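Ticket 335 - Blocks not in the crate they are supposed to be in
Hallerside toy library, stores and returns
Status: Closed, reopened, closed again
Priority: Low (raised to High by reporter, returned to Low by me)
Opened by: Front desk
Assigned to: Raluca Ene

Reported problem

"The Gachanja building set has gone out short again. Family says the crate was light when they got it home. Label on the crate says COMPLETE. Please fix the label or fix the blocks."

First response

Thank you for the ticket. I have looked at the label and can find nothing wrong with it. It is straight, it is legible and it is well stuck down. I will therefore look at the blocks.

For anyone new to the stores, the Gachanja set is the plain brick-shaped one in mixed colours. It isn't the Prekex set, which has the pegs, and it isn't the one with the farmyard. They all live in blue crates, as we once got a good price on blue crates and have been paying for it ever since.

Could the desk please confirm:
- which crate went out
- whether anybody looked inside it before it went
- whether the missing pieces were one colour or a mixture

Reply from front desk

"1. A blue one. 2. It said COMPLETE. 3. They said there weren't any red."

Notes, first look

No red. That helps. When a set goes missing by accident it goes missing in all colours, down the back of whatever sofa was nearest. A set that has lost every red and kept every yellow has been sorted by somebody, and sorting is done by people who mean well.

I checked the returns book for July. The set came back, was wiped down and was put in the sorting bay. Next to that entry, in green ink, it says "did reds first". There is no entry saying "did the others", and there is no entry saying "put reds back with the others". I don't recognise the handwriting and have decided not to try.

Checked so far:
- Shelf under the window. Jigsaws, and a single mitten.
- Prekex crates. Pegs only, to my mild disappointment.
- Lost property. One wooden banana, which belongs to the play kitchen and has been returned to it.
- The big cupboard. Cannot be opened until the trestle tables are moved. The trestle tables cannot be moved until there is somewhere to put them, such as the big cupboard.

Update, sorting bay

I went through the deep crates in the bay. We use these for part-sorted sets because they are the only ones with sides high enough to stop things bouncing out when people throw from a distance, a practice I have asked about before (see the ticket called "Throwing").

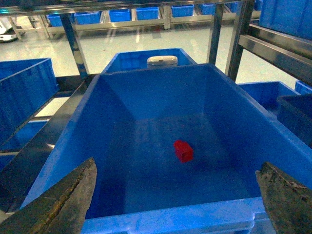 One red block is a start, but it isn't a set. The sheet that comes with the Gachanja box gives 7 red, so I was still short by enough to be annoying. I put a note on the crate asking that nothing be added or taken away until I had finished, and went to have my lunch.

When I came back the note had been tidied.

Second message from front desk

"Any news? Family would like to know if they can swap it for the Wedirero train."

Reply

They may, and with my apologies. Please check that the train has its engine. I say this with no particular incident in mind.

Cause

Found. Whoever began sorting the reds ran out of room on the bench and moved what they had done into a drawstring bag. The bag was then hung on the hook behind the door, where it could only be seen by someone standing in the room with the door shut. We prop the door open with the doorstop all day. The doorstop was bought after an earlier ticket of mine, so I suppose I must take a share of this.

Contents of the bag: the rest of the reds, a receipt for teabags and one peg (Prekex, now back home).

Meanwhile the other colours had been tipped into the lending crate, which already had its COMPLETE label from the last time it was complete.

Fix

- All reds washed, dried and put back with the set.
- Set checked against the sheet by me, then by the desk, then by me again after the desk and I disagreed. I was wrong. It is noted here so that it need not be mentioned again.
- COMPLETE label removed. It took the top layer of plastic with it, so the crate now says COMPLETE very faintly whatever we do.
- Replacement label is a tie-on tag with a space for a date and initials. The first one reads Aug 8, 2021, RE.

Closed.

Reopened by front desk

"Sorry. Where do part-sorted sets go now? There is a box of yellow ones on the bench and I don't want to do the wrong thing."

Reply

Thank you for asking first. Part-sorted sets go in one deep crate in the sorting bay, all colours together, with a tag saying PART. If you have to stop halfway, leave the halves in the same crate. Please don't use bags. The hook behind the door is for coats.

As for the yellow ones, are they brick-shaped, or do they have holes for pegs?

Reply from front desk

"They're dusters."

Reply

Under the sink, please.

Closed. The trestle tables have their own ticket and should be discussed there.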